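Tramgate Rovers Supporters' FAQ: Match Days, Tickets and Away Trips

Last updated May 24, 2026

Welcome! Whether you've been coming to Plurken Park since you were tall enough to see over the rail or you're thinking about your very first game, we're so glad you found us. These are the questions that land in the supporters' club inbox most often, and we've tried to answer them the way we would if you were standing next to us in the tea line. 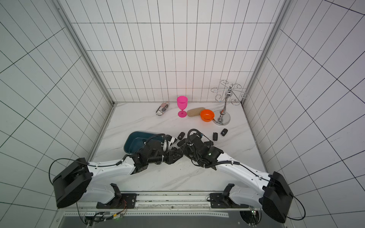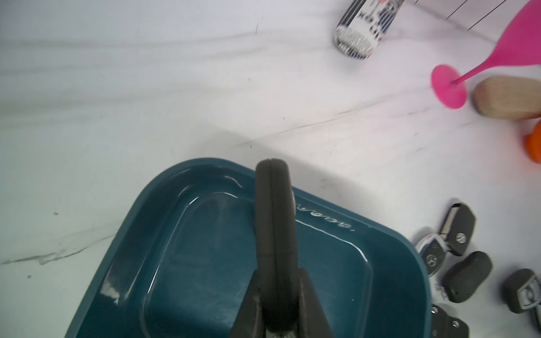
Getting to the ground

Where is Plurken Park?
On Plurken Road, at the north end of Tramgate, right behind the bus station. Walk out of the station, turn left, and follow the noise. If it's an hour before kickoff and there's no noise yet, follow the blue and white scarves.

Is there parking?
A little. The club lot has 74 spaces and they go fast, especially when Ventura Town are the visitors. The school across the road opens its lot for first-team league games, but it stays closed for cup games and friendlies. Please don't park on Mill Lane. The people who live there put up with a lot of singing already!

What about bikes?
Yes, please! There are racks by the east turnstiles. Bring your own lock.

How early should I come?
Gates open 90 minutes before kickoff. For most games, 30 minutes is plenty of time to get in, grab a drink and find your spot. For the Brarkance derby you'll want to be there when the gates open, and believe us, you won't be bored. The singing starts early and the whole place just hums.

Tickets

Do I need to buy ahead?
For a regular league game, no. You can pay at the turnstile by card or cash. The derby and any cup tie from the third round on are advance sale only, and members get first pick.

How much does it cost?
Standing is $10 for adults and free for anyone under 12 who comes with an adult. Seats in the main stand cost a few dollars more, and the current price is always posted on the ticket window.

My game was called off. Is my ticket still good?
Advance tickets carry over to the new date automatically, so hang on to yours. If you can't make the new date, email us before that game is played and we'll sort out a refund. We had two frozen-field postponements in December and everyone who wrote in got their money back.

Can I switch from standing to sitting at halftime?
If there's room, yes. Ask the steward at the foot of the stand and pay the difference there.

On the day

Where do the loudest fans stand?
Behind the goal at the bus station end, under the old tin roof. It is wonderful under there. The roof throws every song right back at you, and when we score at that end you will be hugged by strangers. If you'd like to hear yourself think, try the far side by the corner flag, where you also get a great look at our wingers.

I don't know any of the songs!
You'll pick them up in one afternoon. Most have four lines and two of those are the same. The long one with the verses about the cup run is trickier, and plenty of regulars hum through the middle.

Can I bring food?
Sure. Sealed snacks and soft drinks are fine. No glass, no cans, no alcohol from outside. The snack bar sells pies, fries and hot chocolate, and the pies usually run out before the second half – get yours early.

What was the record crowd last season?
731, for the home derby against Brarkance. We lost 3–2 to a header in stoppage time and people were still clapping the team off ten minutes later. What a game!

Are there ramps and accessible spots?
There's level access from the east gate and a covered area for wheelchair users and their companions along the halfway line. Companions get in free. Send us a note before your first visit and someone will meet you at the gate.

Away trips

Do you run a bus?
Yes, to every away league game, and it's one of the best parts of following this team. You don't have to be a member, but members book first. Booking opens once the kickoff time is confirmed.

When does it leave?
It depends on the distance. Ventura is an easy ride and we go late in the morning. For the longer trips we leave right after breakfast. The driver waits five minutes and no more, so set an alarm.

Can kids come along?
Of course, as long as an adult travels with them. Bring a card game.

Joining in

What do members get?
Early booking for the big games and the bus, a vote at the summer meeting, and the printed newsletter, which is mostly match reports and arguments about the best goal of the season.

How do I sign up?
Pick up a form at the snack bar or ask for one by email. Memberships run from August to the end of the season. If you join after the new year you pay half.

My question isn't on this page.
Write to us through the contact form, or come find us at the scarf table inside the main gate before any home game. Up the Rovers!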